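This site uses cookies to remember your preferences and measure traffic. Accept all | Manage settings

Notebook, table and tableware log
15 September 2020

Continued from the February entry. Purpose of this session was to settle the surface finish on the long table and decide which plates stay in the bench kitchen set. Present: me, Joyce Shemweta for the first part, Warrick Rakena after lunch.

Table first. Top is pale boards, edge joined, grain running the long way. Sanded by Warrick last week, two coats of the Farnivlow oil, wiped back after each. Joints checked with a straightedge at both ends and at the middle. The joint nearest the window side is proud by less than I can measure with the feeler gauges we have. Left alone. The next one over is flat. No glue squeeze-out remaining on the top face; there is a little underneath near the leg bracket, which can stay.

Overall length 2086 mm. The old drawing gives a different number, but it was taken before the end was recut. Drawing to be corrected (Mereana).

Water test on an offcut from the same batch. Drop left for 53 minutes under a cup, then blotted. Slight ring, gone by the time I had written up the joints. Same test with cold tea left a faint mark, which came out with the gray pad and a wipe of oil. Not repeated on the table itself. Coasters stay in use until the third coat is on.

Plates. Three glazes on the shelf: white, light blue, speckled. All from the Whitelaw seconds box. Checked each for rock by setting it on the table and pressing the rim at opposite points.

White: two rock badly. Moved to the plant tray pile.
Light blue: sit flat. Foot ring clean on all of them, no grit. Rim slightly raised, so small items do not slide off when the plate is carried.
Speckled: flat, but the foot ring is rough and will scratch oil finish. Either sand the foot or put felt under. Joyce wants felt. I would sand.

Heaviest of the speckled plates is 775 g on the kitchen scale, too much for a side plate. Light blue ones not weighed.

Also tried the plates for holding small packaged goods at the end of the table, instead of the wire tray. The wire tray leaves dents in soft wood when it is dragged. A plate does the same work with less contact, provided the foot is smooth. Long items overhang. This is acceptable if the overhang is on one side only and the item is light.

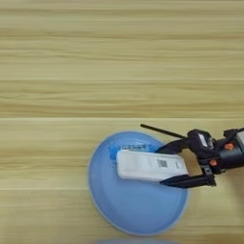 Light blue plate on the boards, white package lying across it.

Color note: the light blue reads paler on the oiled wood than it did on the gray shelf. Warrick prefers it to the white. No strong view from me. The matte surface should be checked for cutlery marks before we commit to it; the white set picked up gray streaks within a month and they did not wash out. Use the Trendo forks for the check, as they were the worst offenders.

To do:
- third coat on the table, top face only, leave overnight
- cutlery mark test, one light blue plate
- felt or sanding on the speckled ones, Joyce to decide
- corrected length to Mereana
- return the straightedge to Manaia Tomoana, borrowed since February

Oil tin is down to the last third. Rags laid flat outside to dry, not in the bin.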